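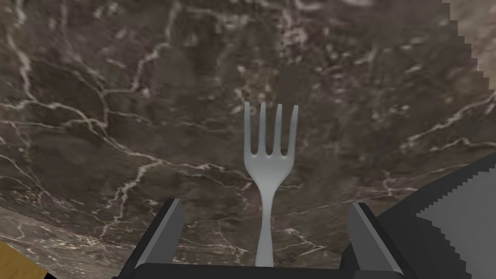
Porting a small sensor logger to a RISC-V board: what I did and what I'd change

Project report, final version
Sunday, October 18, 2026

Why I picked this

I should start by saying I had never touched RISC-V before this module. I'd done the usual second-year stuff with little microcontroller boards, blinking lights and reading a thermometer, and I thought I was pretty handy with C. Then Yasaman Sharifi (my supervisor, and the reason this report has any structure at all) asked us each to take a program we'd already written and move it to a processor we didn't know. I picked my greenhouse logger from last year because I thought it would be easy. It was not easy!

The logger is a small thing. It wakes up, reads a temperature and a humidity sensor over I2C, puts the two values and a timestamp into a buffer, and goes back to sleep. When the buffer is full it writes the lot to flash. On the old board the whole program was 2,442 lines, and a good chunk of that was the vendor's start-up code which I had never once opened.

The board I moved it to is the Flutenik, which the department has a drawer full of. It has a single 32-bit core, a bit of RAM, more flash than I needed and a debug connector that's on the wrong side if you're left-handed like me.

Getting anything to run at all

The first fortnight was toolchain trouble and I'm not going to pretend otherwise. I built the compiler from source because a forum post said to, which took a whole evening on my laptop, and then found I'd built it for the 64-bit version. Yuzhen Kang on the next bench had done exactly the same thing the week before and hadn't told me. After that I used the packaged one from the lab machines and it was fine.

My first program was meant to turn on one LED. It compiled and it flashed and then nothing happened. The linker script I'd copied put the code at the start of RAM, while the core was starting from flash, so it was running whatever happened to be there. I only worked this out by stepping through with the debugger and noticing that the program counter was nowhere near my code. I'd recommend that everybody does this at least once, painful as it is – I understand memory maps much better now than I did after the lectures.

Once the LED worked I wrote my own start-up file. It sets the stack pointer, clears the zeroed section, copies the initialised data across and jumps to main. I forgot the copying step the first time round, so all my global variables with starting values came up as rubbish. The sensor address was one of them. I spent a day and a half checking the wiring before I looked at the right thing.

The sensor driver

The I2C part was better. The peripheral on the Flutenik is simpler than the one on my old board and the manual is short enough to read in one go. I kept the same function names as before so the rest of the program wouldn't need to change, and wrote new insides for each one.

There was one nasty bug. Every so often the humidity reading would come back as all ones and the bus would hang until I pulled the power. Brisa Manríquez lent me her logic analyser and we could see that the sensor was holding the clock line low while it finished measuring (this is called clock stretching and it's perfectly allowed), but my driver gave up waiting too early and left everything in a mess. I made the timeout longer and added a recovery routine that sends nine clock pulses and then a stop. Since then it's run for days at a time without hanging.

Interrupts

This was the part I was most scared of and I think it's the part I learned most from. On my old board you write a function with a special name and the hardware finds it. On this core there's one trap handler by default, and you read a register to find out why you ended up in it. There is also a vectored mode where each cause gets its own entry. I started with the plain one as it was easier to get my head round.

My first handler didn't save all the registers it should have. It worked beautifully with the optimiser off and fell over with it on. Turning the optimiser back off was very tempting, and I did hand in the interim demo like that (sorry, Yasaman). For the final version I went back and used the compiler's interrupt attribute, which does the saving for you, and then looked at the assembly it made to check I understood it.

I did try vectored mode in the last couple of weeks. It shaved a little off the time it takes to respond to the timer, but for a logger that wakes once a minute it makes no odds. I left it in as a build option.

Sleeping

Power was supposed to be the main result of this project, so I'd better talk about it. The logger spends nearly all its life asleep, and the core has a wait-for-interrupt instruction that stops the clock to the processor until something happens. I thought that would be the end of it, but when I measured the board it was drawing far more than I expected.

I borrowed the Wenditel meter from the electronics lab, which can follow the current as it changes. With the core asleep and everything else left as it was, the board drew 504 microamps. I then went round switching things off one at a time. The debug interface was the big one. The I2C peripheral clock was another, and I had also left a pull-up on a pin that was tied to ground. With all of those dealt with it came down to 257 microamps, so almost half, and the readings were steady each time I repeated them on the same afternoon.

I'm fairly sure it could go lower. The regulator on the board takes a share of that and I can't switch it off. Jhosep Huaranga from the year above got a better figure by feeding the chip directly and skipping the regulator, but he had to lift a component to do it and I wasn't brave enough with a board that has to go back in the drawer.

One thing to be careful about – I didn't measure the old board with the same meter. I had planned to, but its battery connector broke in the first week of testing. So I can say how much better my second version is than my first on the same hardware, and I can't say which processor is better. I've taken that comparison out of the title for this reason.

Writing to flash

I nearly left this section out as it's a bit dull, but it did cost me a weekend. Flash on this chip has to be erased a page at a time before you write to it, and while that's going on the core can't fetch instructions from the same flash. On my old board the hardware just made you wait. Here you have to put the erase routine in RAM, along with anything it calls. I'd put the routine in RAM and not the delay function it used. Cue a trap, a very confused me, and a long chat with Rocío Usuga in the lab, who spotted it in the map file straight away.

I also added a simple checksum at the end of each page, so a half-finished write after a power cut gets skipped when the data is read back. I tested it by yanking the cable during a write, over and over, and reading the pages afterwards. The damaged ones were all rejected. It isn't a proper test with controlled timing, and I'd want one before trusting this with anybody's real data.

What I'd do differently

Start with the linker script. I treated it as magic for far too long. I'd also keep a proper lab book from the first day, as my notes from the early weeks are mostly swearing and half a register address.

I'd split the hardware parts of the program from the rest much earlier too. The old code had register writes scattered all over the place, including one in the middle of the function that formats the date (no idea what I was thinking). Pulling those out took longer than writing the new drivers. Now that they're out, the logging part compiles on my laptop as well, and I can test it there without a board.

If I carry on with this I'd like to add a small radio so the readings can be collected without opening the box. The Amulitz module looks like the easy choice, and I've got until December to decide if that's going to be my final-year project.

Thanks

To Yasaman for reading two drafts, to Yuzhen, Brisa, Jhosep and Rocío for the help mentioned above, and to the technicians in the Guzmán building for letting me stay past closing more than once. The code and the raw current readings are on the course server in my project folder, and the build instructions are in the readme. Use the lab machines' compiler.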